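Sound for a stage magic show in a gym with bad echo
Party and Event Entertainment > Sound and Lighting
Posted by albridge_shows, January 15, 2021

I do a 40 minute stage magic set for school and library audiences. The next booking is the gym at Bulcombe: painted block walls, hard floor, 291 folding chairs. My current rig is one Punero powered speaker on a stand at stage left, a headset mic with an omni capsule, and a small analog mixer with three-band EQ and one sweepable mid.

At the walk-through I got feedback every time I moved in front of the speaker line, and the patter was hard to understand past the middle rows. Turning up made the echo worse. Half the routines need me to go into the audience to pick a helper, so a fixed mic is out. Do I need a second speaker, a different mic, or both? The budget covers one of them for sure.
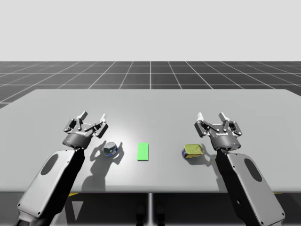
Music cues come from a laptop on the same mixer and sound fine. The problem is only with speech. The mic is clipped behind the ear with the capsule at the corner of the mouth, and the channel low cut is on.

Posted by rashidi_av

Mic first. An omni capsule picks up the room as well as your voice, and when you walk in front of the speaker you are feeding it directly. Get a cardioid headset that fits your existing transmitter. Check the connector wiring before ordering, as the same plug is wired differently from one maker to the next. Place the capsule just off the corner of the mouth, out of the breath stream, and make sure the front of the capsule faces the mouth. A cardioid turned the wrong way is worse than what you have now.

Then move the speaker. Put it ahead of your working area, raise it so the horn is above seated head height, and tilt it down toward the back third of the chairs. Sound that hits the bare rear wall above the audience only adds echo. If your stand has no tilt adapter, they are cheap.

For EQ, bring the channel up slowly until it just starts to ring, sweep the mid until you find the ringing frequency, and cut there. Then back the fader off a little. Do it with the mic on your head, standing where you will stand. Keep reverb off.

For the walk into the audience, plan a route on the side away from the speaker and pull the fader down slightly before you go.

A second speaker helps coverage in a room that wide, but it also puts more energy on the walls. Buy it later.

Posted by puppetvan56

Had the same trouble in a cafeteria. I just bought a bigger speaker and it was louder.

Posted by lowstage

Agree with the cardioid advice. One addition: ask the school to pull the bleachers out along the side walls, even if no one sits on them. They break up the flat surface. Also close up the chairs if you can. A full block of people absorbs a lot, and your walk-through was in an empty gym, so expect the show to be somewhat better than the test.

Slow the patter down too. In a room with a long decay, the tail of one word covers the start of the next, and no EQ setting fixes that.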